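4.2 Collecting the simulated demonstrations

Most papers that report a bottle-handling policy give the size of the training set in one line and move on. We think that line hides most of what matters, so we go through ours in more detail than usual.

The Hailu set holds 847 demonstrations of a single task: moving bottles between a crate and a tray. All of them were generated in the Tatum simulator. A scripted planner produced the motion, and each run was saved only if the planner's own check passed. This is the first thing a reader should distrust. A filter of this kind keeps the cases the planner already finds easy, and a policy trained on them can score well while learning very little about the hard ones. Basteck and Omness both filter the same way, and neither reports what was thrown out. We kept the rejected runs. When we replayed 100 of them, 15 had failed the check on timing alone and would have made perfectly good examples.

The second problem is variety. We randomized lighting, wood grain, floor texture and the starting pose of the arm between runs. The crate itself sits against fixed rails on the table, as it would in a work cell, so its pose hardly changes. Calling the result "diverse" because the shadows move would be generous. In an early test we shifted the crate 2 cm off its rails and the success rate of the trained policy dropped sharply - a change no human operator would notice.

We also question how the fill state of the crate is usually chosen. Drawing it at random sounds fair, but it gives very few crates that are nearly full or nearly empty, and those are the states in which the gripper has the least room or the fewest visual cues. We sampled fill states evenly instead. Figure 3 shows a partly filled one. 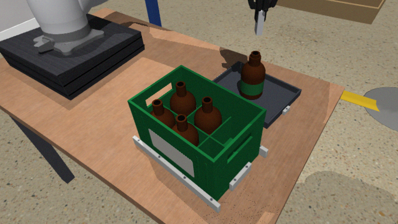

Figure 3. Simulated work cell from the Hailu set. Four bottles stand in the divided green crate and one on the tray, with the empty gripper above it.

Even sampling helped less than we had hoped. Errors on full crates went down, but the policy still closed too early on bottles next to a divider. We suspect the contact model, which treats glass and plastic walls as equally stiff, though we have no measurement to back this up. Until we do, the numbers in Section 5 should be read as results about Tatum, and only loosely as results about bottles.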